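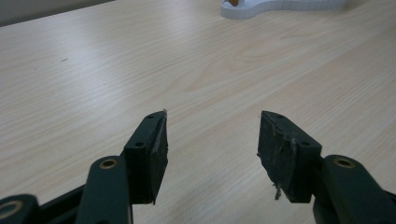
Can a machine do the chores yet? Short answer, some of them, slowly, if you set the table for it. I've been going to demo days and open shops in and near Drirnport since April, asking the same question everywhere and writing down what I got. 13 jobs on this page, house stuff first, then shop floor. Look at the fingers before you read any of it. Black rubber pads on both, the right one rough and ragged with wispy bits hanging off near the bottom, the left one just scuffed. Nobody puts that in the brochure. Pads are the tires of this whole business and they wear like tires. Bare wood between the two of them, so plenty of room to grab something, and grabbing is mostly what these notes are about.

Put up 2025-07-21, in a rush, will fix spelling when I get to it. Verdicts are mine. I'm a retired parts clerk, so take the engineering with salt and the parts talk seriously.

AT HOME

Clearing a table
Cups yes. Plates, if somebody leaves them hanging over the side a little. A plate flat on wood is a mean thing to pick up with two fingers, try it yourself with two rulers. The setup I watched at the Uramska open house slid the plate to the edge first and pinched it there. Smart. Took long enough that I finished my coffee and went for another.
Verdict: getting there.

Wiping down
Better than I expected. Wiping is forgiving, you miss a spot and you go back. The trouble is knowing what's dirt. A dark speck on pale wood could be a crumb or a knot or a burn from 1980. I saw one machine scrub at a knot with real dedication. A kid told it to stop.
Verdict: yes, if you don't mind it wiping everything the same.

Folding towels
The one everybody asks about. Uramska ran a basket of 85 through on demo day, hand towels, all one size, all one color. Square enough folds. I'd have taken most of them. Then a woman in the front row handed over her cardigan and that was the end of the show. Towels are not laundry. Sleeves are laundry.
Verdict: towels yes, laundry no.

Matching socks
Matching is easy, cameras are good at that now. Balling them up is where it falls apart. Saw a pair laid neatly one on top of the other and left there, done, moving on. My wife says that's how I do it too.
Verdict: half.

Loading the dishwasher
Bottom rack fine. Top rack, glasses went in one at a time with a long think in front of each. No bowls attempted while I was there. I asked about bowls and got told it was on the list. Wet is the problem, the man at the sink said, and rubber that grips a dry mug real well will skate on a soapy one. Nothing fancy about that, same as your own hands.
Verdict: ask again next year.

Picking up toys
Blocks and balls, yes. Puzzle pieces, no. Thin flat things again, same complaint as the plates, and a curvy edge doesn't help unless it's got a lip you can get under. A raised rim changes everyting. Hand a machine something with a rim and it looks like a genius.
Verdict: depends on the toy box.

Making the bed
Two arms, one side of the bed, then roll around, other side. The fitted sheet was already on when we got there and stayed on. So that's top sheet and blanket only. Pillows were thrown, sort of. I liked that part.
Verdict: no, but fun to watch.

Feeding the cat
Scooping kibble is solved as far as I'm concerned. Any cheap timed feeder solved it years ago. Opening the can, peeling the lid back, scraping the last of it out with a spoon - that's three jobs wearing one coat, and the peel is the bad one. I wouldn't want a torn pad near that lid edge either, you'd be picking rubber out of the tuna.
Verdict: dry food only.

ON THE SHOP FLOOR

Sorting hardware
My old line of work so I was picky. Flarwood does shelving and small cabinets and they let me stand by the bench a whole afternoon. Screws from a mixed tray into bins. Big ones no trouble. Little ones, it picked up two, dropped two, picked up one. Somebody had kept a log taped to the wall, 1061 picks written down in pencil, with a mark against each miss. I asked for the miss rate and they laughed and gave me a donut. Good people. Still don't know the miss rate.
Verdict: yes for anything thicker than a pencil.

Sanding
Flat panels, absolutely, and I'd hand it over tomorrow. Dust is miserable and so is the shoulder you get from it. Round edges still done by hand at Flarwood. Their finisher runs her thumb down each one with her eyes shut. No sensor I saw was doing that. One had a force readout on a screen and she looked at it polite and went back to her thumb.
Verdict: flats yes, edges no.

Sweeping up
Pearce makes a floor unit the size of a footstool and it does the main aisle at the end of the shift. Does it well! Leaves a stripe along the wall and a little pile by each table leg, and a guy goes around with a broom for those. So you still own a broom. But he's done in a few minutes and he used to hate that half hour, so I'm counting it.
Verdict: yes with a broom.

Packing boxes
Putting the thing in the box, fine. Paper around the thing, not fine. Crumpled paper is like the cardigan all over again, it's never the same twice. They had switched to molded inserts, where each part drops in a slot, and suddenly it all worked. Which is the lesson from this whole summer really. Change the job a bit and the machine can do it. Whether you count that as the machine doing the job, we argued it in the parking lot until the lights came on.
Verdict: yes, once you rework the box.

Changing its own pads
My favorite question, asked it at every stop. No. A person with a screwdriver does it. You can see two little screw holes on the top of each finger up there. I won't swear which screws hold what on that one, makers all do it their own way, but on the ones I got to handle the pad swap was a bench job and fiddly. Flarwood keeps spares in a coffee tin. Uramska waits until things start slipping, then swaps. I'd do it on a schedule, myself, same as belts. The hard parts look like they'd go forever, plastic brackets and those brass colored rings in the arms. It's the rubber you'll be buying.
Verdict: no. And I'd want that answer changed before I let one loose in my kitchen.

QUESTIONS I KEEP GETTING

How much do they cost. Don't know. Got a different number every place and half of them were for the arm alone with no hand on it. Ask what's included and then ask again. Ask the price of pads while you're at it, and how many come in the bag.

Will it break my dishes. I didn't see one break. I did see a mug set down harder than I would.

Are they noisy. Less than the vacuum. The Pearce floor unit hums and beeps when it turns around, you'd get used to it or you'd put tape over the beeper.

Could my mother use one. This came from a lady at the library talk and I've thought about it more than the rest. With somebody else in the house to set things up, for table clearing and wiping, maybe. Alone, I wouldn't. Too much of what I watched had a young person standing close by with a hand on the stop button. They were relaxed about it, but they were there every time and I don't think one of them ever sat down.

Which place should I visit. Flarwood if you like wood, Uramska if you like gadgets. Call ahead for both. Uramska will let you bring something from home for it to try and I'd recomend bringing something awkward. A colander. A bathrobe. They don't mind, the ones running it seemed to enjoy a good failure more than another towel.

STILL WANT TO SEE

Taking out the trash, the whole thing, tie the bag, get it down the step, new bag in the can. Hanging shirts. Peeling anything. A drawer that sticks. My kitchen has three of those and they beat me regularly.

Also want to see the same machine on the same job after a few months of it. Demo days all happen on fresh rubber, or seem to. A pad like the right hand one up top, with a crease running across the middle and the surface gone patchy, how does that do on a wet glass? Couldn't get anyone to run it for me. They reach for the screwdriver before they let company watch. Fair enough, I'd wash the car too. But that's the test I would pay for a ticket to.

If you've got one working at home or in your shop, and you'd let an old parts man stand near it with a notebook, write to me. I bring my own lunch. More to come after the Pearce visit, they've promised me stairs.

- Delwyn Ruddock

Galleries > Machines at Work > Can It Do the Chores Yet

Contact Delwyn | © 2025 Delwyn Ruddock | Back to top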